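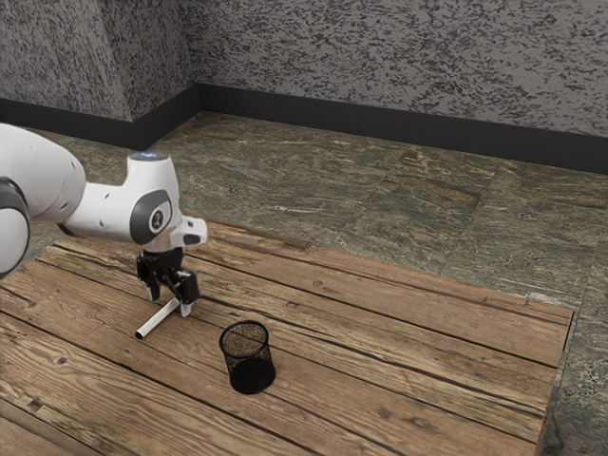 Looking after an old kitchen table takes less work than people think, as long as it is done little and often. Most damage comes from two things, standing water and the wrong cleaner, and both can be avoided. A rustic wooden table like this one will put up with knocks that would ruin a polished dining table, but it still needs feeding a few times a year. The notes below are for oiled or bare wood. If yours is varnished, skip to the end.

Daily wiping

Use a cotton cloth wrung out until it no longer drips. Wipe along the grain, then go over it again with a dry cloth. A drop of washing-up liquid in a bowl of warm water is enough for grease. Do not use kitchen sprays with bleach in them, and keep cream cleaners for the sink.

Crumbs in the gaps between boards can be lifted with an old toothbrush or the thin nozzle on the vacuum. Do this before you wipe. Wet crumbs set hard and you will be picking them out with a cocktail stick.

White rings

A white ring is moisture caught in the surface. Leave it overnight first, as many fade by morning. If it is still there, rub it with a little plain petroleum jelly, leave for a few hours and buff off. A second go usually clears what is left.

Black marks are different. They come from water and iron together, often from a wet tin or a cast iron pan. They go deeper and need sanding or oxalic acid. Wear gloves and eye protection with the acid, follow the packet, and rinse well. Delphine Kowalczyk wrote in to say she lives with hers and puts the fruit bowl on top.

Dents and scratches

Small dents in bare wood can be steamed out. Put a few drops of water in the dent, lay a damp tea towel over it and touch it with the tip of a hot iron for a few seconds. Check and repeat. Let it dry fully before you do anything else. It will not work where the fibres have been cut.

For scratches, sand lightly with the grain using 100 grit, wrapped round a cork block. Go up to a finer paper afterwards. Stop before 600, which closes the surface so much that the oil sits on top and goes sticky. Sand a wider patch than the scratch itself or you will feel a dip when you run your hand over it.

Oiling

We do ours in April and again before the heating goes on. Clear the table the night before and make sure it is dry.

Put on a thin coat with a lint-free rag. Wait fifteen minutes. Wipe off everything that has not soaked in, then wipe again with a clean rag. Leave it overnight and do a second coat if the wood still looks thirsty. Ends of boards drink more than the middle, so give those an extra pass.

I use Asumwood table oil. Defne Tatlı prefers the Haddad one and says it smells less. Either is fine. Raw linseed takes days to dry and attracts dust, and olive oil goes rancid.

Lay used rags flat outdoors to dry, or soak them in water before binning them. Oily rags left in a heap can heat up and catch fire.

Wobbly legs

Check the floor first by turning the table round. If the wobble moves to another leg, it is the floor. If it stays put, tighten any bolts, then glue a felt pad under the short leg.

Varnished tables

Damp cloth, dry cloth, nothing else. Oil will not get through varnish and only leaves a smear. Once the varnish is worn through in patches, the choice is to strip the whole top or leave it alone.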